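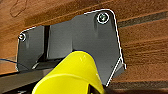

Varnilitz calibration

Varnilitz calibration is a method for finding the position and angle of a camera mounted at a robot's wrist, using only objects that are already fixed in the work area. It belongs to the family of techniques known as hand-eye calibration. The method takes screw heads, bracket edges and similar fixed hardware as reference points in place of a printed target. It was worked out by Nesrin Toprak and Bakari Nyanda at the Istside laboratory and is named after the building where the first trials were run.

The method is used mostly in small workshops and teaching labs, where a robot arm is bolted to a bench and its camera is often bumped, removed or swapped.

Background

A wrist camera moves with the robot. To turn something seen by the camera into a place the arm can reach, the control software has to know how the camera sits relative to the last joint. This relation is called the hand-eye transform. It has six unknowns, three for position and three for rotation.

The usual way to find it is to place a flat board with a checkerboard or dot pattern in the work area, move the arm through a set of poses, and photograph the board from each one. The joint readings give the motion of the wrist, and the pattern gives the motion of the camera. Solving for the transform that makes the two agree is a standard problem with several known solutions.

Boards work well but have to be brought out, kept flat and held still. In a lab where cameras shift often, people tend to put off the procedure. Toprak's early notes describe arms that had drifted several millimeters out of calibration and were still being used to collect grasping data. The drift was noticed only when the trained controllers began missing small parts in a consistent direction.

Method

The Varnilitz procedure has a setup stage, done once for each work area, and a repeat stage, done whenever the camera may have moved.

In the setup stage, the camera is first calibrated in the ordinary way with a board. The arm then visits a set of viewing poses close to fixed hardware. At each pose the operator marks usable features in the picture. Screw heads are preferred. They are round, have a clear center and do not change shape much when seen at a slight angle. Corners where a metal plate meets a bench top are used as well, though they carry less weight. The software triangulates each feature from several views and stores its position in the robot's base coordinates, along with a small patch of the picture around it.

In the repeat stage, the arm returns to the same poses without an operator. The stored patches are matched against the new pictures, and each match gives a difference between where a feature was expected and where it was found. A least-squares solver adjusts the hand-eye transform until the differences are as small as possible. The lens parameters are held fixed during this step. Letting them vary gave a better fit in early trials but worse results when the arm was asked to touch a point.

Features on the gripper itself are masked out. Fingers and cables appear in most wrist views, and because they travel with the camera they say nothing about where the wrist is in the room. The mask is drawn by hand during setup and widened by a few pixels to allow for movement of the fingers. Cables are harder to mask, as they swing between poses, and a match that lands on one is normally thrown out by the outlier test.

Handling of glare and outlines

Metal hardware is shiny, and its look changes with the angle of the light. A bright ring around a screw may be cut in two by a shadow or may shift to one side. The first version of the software compared brightness directly and failed often on such features. The second version, written by Umut Değirmenci, compares the direction of edges instead and fits an ellipse to the rim of each screw.

Small cameras with strong built-in sharpening cause a further problem. They can draw a thin pale line along the border between a dark part and a lighter background. The halo can move the detected edge outward. Değirmenci's version measures the edge on the dark side of the halo, and it drops straight edges altogether if the halo is wider than a set limit. Screw centers suffer less, as the shift is close to equal on all sides and mostly cancels out.

Wood grain is not used. It offers plenty of texture, but the stripes look alike along their length, and a patch can slide along the grain and still match. Marks and scratches on a bench top are left out for a different reason: they are added to and worn away over time.

Results

The main test was carried out on one arm over 34 sessions. Before each session the camera mount was loosened and tightened again by hand. The transform was then found twice, once with a board and once with the stored hardware features, and the arm was asked to touch a set of steel pins with a pointed probe. In all, 1,150 touches were recorded.

Both methods brought the probe within a millimeter of the pin in most touches. The board gave the smaller average error. The difference was largest for pins far from the fixed hardware, where a small error in rotation turns into a larger error in position. Near the hardware the two could not be told apart.

The repeat stage needed at least six features to give a stable answer, and the spread of those features mattered more than their number. With all of them on one bracket the solver often settled on a transform with a good fit and a wrong distance along the viewing axis. Adding a single feature at a different height was enough to prevent this in every session where it was tried.

In 9 of the sessions the first attempt was rejected by the software's own check, which compares the solution from half of the features with the solution from the other half. Most of the rejections followed a change in the room lighting. A second attempt from slightly different poses passed in all but two cases, and in those the operator fell back on the board.

Limitations

The method assumes that the hardware has not moved. A bracket that has been knocked loose will pull the answer toward its new position, and if most of the features are on that bracket the check described above will not catch it. Ayten Demirtaş showed this in a follow-up test by sliding a thin shim under one plate. The solver reported a good fit and the touch error more than doubled.

It also depends on an accurate robot. Joint readings are taken as true, and any error in the arm's own geometry is passed on to the hand-eye transform. On low-cost arms with play in the joints, the result holds only near the poses used for calibration.

Close viewing is a further weakness. Hardware near the base of an arm can often be seen only from a short distance, where many fixed-focus cameras are not sharp. The gripper may then cover a large part of the view, leaving few features outside the mask.

The setup stage still calls for a board and for an operator who can pick good features. Kadir Karaca has argued that this makes the procedure a way of restoring a calibration and that the word "calibration" should be kept for the full process. Toprak and Nyanda use "recalibration" in their later reports, but the older name has stayed in use.

Variants

A version called Anov selects features automatically. It runs a corner and ellipse detector over all the setup pictures and keeps the points that can be found again from the most poses. It needs more pictures than the manual procedure and tends to pick up reflections, which move as the arm moves. A geometric test removes most of them.

The Kocabaş variant works during normal operation. It does not send the arm to special poses, and it uses whatever fixed hardware comes into view while the robot is doing its work. The estimate is updated slowly, and the arm is stopped if the estimate moves by more than a set amount. The variant has been tested on pick-and-place tasks only.

See also

Hand-eye calibration
Bundle adjustment
Visual servoing
Camera resectioning

This page was last edited on 19 January 2025.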